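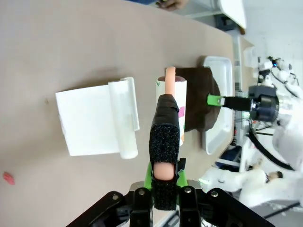

Home | News | Town | Schools | Culture | Contact

Stonindale library extends its evening hours

The public library in Stonindale will stay open until 9 p.m. from February, the town office said. Until now it closed at six. The change follows a petition signed by 279 residents, many of them students and parents who work late.

"We received the first requests already last winter," said Agathe Pons, head of the library. The evening hours will cover the reading room and the loan desk, but the children's section will close at seven as before.

Library cards stay free for residents. The town will review the new hours in summer.

Print this article | E-mail to a friend

Filed under: Town Life, Libraries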